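Blog > Around the house > The pile

The cushion that eats the ironing

I've been meaning to write about our pile for ages. There's a red thing on the pale grey cushion again, all scrunched up with a bit of white band poking out of it, and I have walked past it more times than I'd like to admit.
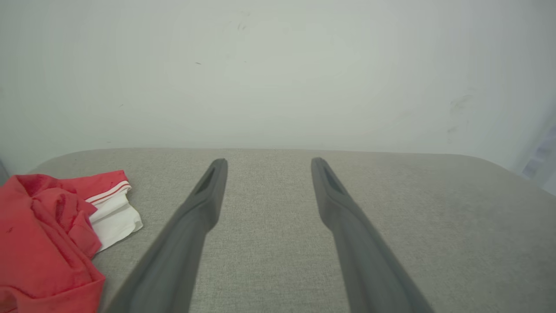 Lumturie reckons a soft seat in a bedroom will only ever be a shelf for clothes, and that I should have bought a plain hard chair and been done with it. She may be right! But I love that grey. I looked at 3 different ones in Greria back in February and this was the only one that didn't look like it belonged in a dentist's (the Nutard one was close, but the fabric was scratchy).

So, the new rule. Anything that lands on the cushion gets folded before bed or it goes straight in the wash. No "I might wear it again tomorrow" – that's how I ended up with more than 4 jumpers and a dressing gown on there at Easter, and Edin sitting on the floor to put his socks on.

Red things are the worst for me because they need their own wash, and I never have enough to fill one. I've started keeping them in a cotton bag on the back of the door until there's a decent load. It's a bit lumpy but it works, more or less.

Next job is the wardrobe shelf, where all the folded stuff is supposed to go. I opened it this morning and shut it again.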